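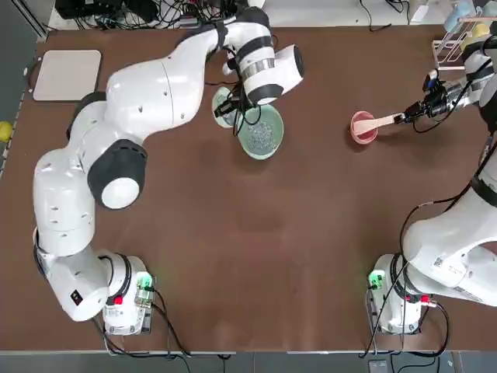
The Second Key

Reading time: 3 min

Filed under: Short Stories / Family

Britta Grube got the letter from Forkville on her first day off. It said that her aunt Svenja had left her the small hotel Esia, with its debts, its furniture and its bees. Britta read the word "bees" again and put the letter under the sugar bowl, and in the afternoon she took it out and called the lawyer.

"How many bees?" she asked.

Mr. Meinecke said that he was a lawyer and could not tell her this.

She came by bus in the first week of August. The hotel stood at the end of the street, with green shutters and a door that opened only if you lifted it a little. On the desk lay two keys. One was for the house. The other was short and heavy, and it did not fit anywhere. She tried it in the cellar, in the linen room and in the old piano. Then she put it in her pocket and made herself an egg.

In the evening a man came over the meadow with a white hat under his arm.

"Dae-han Won," he said. "I look after the hives since your aunt was ill. You have her way of holding a fork."

Britta looked at her hand. She had not known that there was a way.

They sat on the back steps. He told her that Svenja Teuber had talked to the bees every morning, mostly about money. When the bank wrote, she read them the letter. When the last guest from Traltenine went home without paying, she told them also that, and the exact sum, 97.

"And what did they answer?"

"They are not interested in money," said Mr. Won. "But she was calmer after."

Britta showed him the key. He turned it over in his palm for a long time and gave it back.

"She wore it around her neck," he said. "I never asked. I was thinking every year, next year I will ask."

Britta slept badly. The house made noises like a person who looks for something and is trying to be quiet. Before it was light she took her aunt's coat from the hook and went out through the wet grass to the hives. Behind the last one was a low shed that she had taken for a part of the wall. The key turned at once, as if it had been used the day before.

Inside there was a chair, a shelf, and on the shelf a row of jars. Each jar had a paper label with a year and a name on it. She knew some of them: her grandfather, her mother. On the newest one stood "Britta" - in pencil, a little crooked, with the year of her only visit, when she was nine and had cried because she must go home.

She sat down on the chair with the jar on her knees. The honey had turned hard and nearly white. Outside, the first bees were starting.

"Good morning," said Britta. She felt foolish and waited a moment. "The roof will cost 2,670," she said. "I don't have it."

Then she told them the rest.

Last updated: 2020-05-23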